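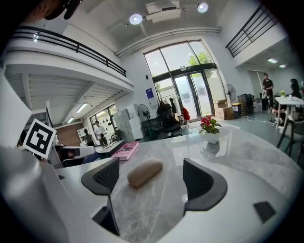
Radoslava Kováčik wrote:
How do you moderate comments on an anti-hate video channel without looking like you're hiding from critics?

I help run Belodance, a small channel where we take apart racist talking points one clip at a time. I love doing it! Our last video went up in August and got 98 comments, way more than we're used to, and a lot of them were great. Then a guy with his own channel sent his viewers over, and now he's telling everyone we "censor debate" because I removed 19 of them. Every one of those was a slur or somebody's home address. Should I put them back with the bad parts blanked out? Turn comments off? Just let him yell?

Mesivance
Congrats on the 98! Please don't turn comments off, that's exactly what he wants to show his audience. And definitely don't put the addresses back, blanked or otherwise. Write your rules down and pin them. Ours are five short lines and they fit in one comment — no slurs, no threats, no private info, no posting the same thing over and over, argue with what the video says. When somebody complains, point at the line they broke and move on. It works so well, and it saves you from writing the same reply at two in the morning (I've done it, it's not fun).

Keep screenshots of what you remove, too. You don't have to publish them, but you'll be glad to have them if he says you deleted polite questions. For anything with an address in it, report it to the site before you take it down.

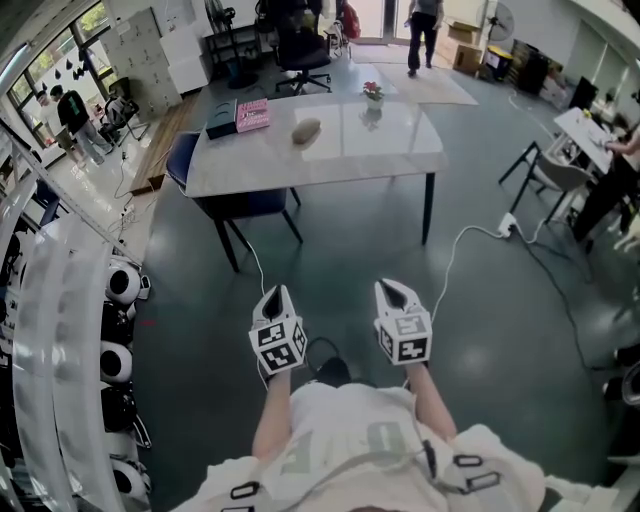
Chiyo Tsuchiya
Agree with the pinned rules! I'd add one thing: leave up the comments that are rude but on topic. I left a really snotty one under a video of mine and eight different people answered it, with sources, better than I would have. That thread ended up being my favorite part of the whole page — new viewers still read it and join in.

As for his video, you can make one reply if there's a factual claim worth fixing. Keep it short, quote him fairly, link the full thing so people can check. Then go back to your own topics, you clearly have plenty.

Stulletti
just block him lol

Radoslava Kováčik wrote:
Thank you all so much! Rules are pinned, and I'm working on the short reply now. Mesivance, I'm borrowing your fifth line word for word if that's okay.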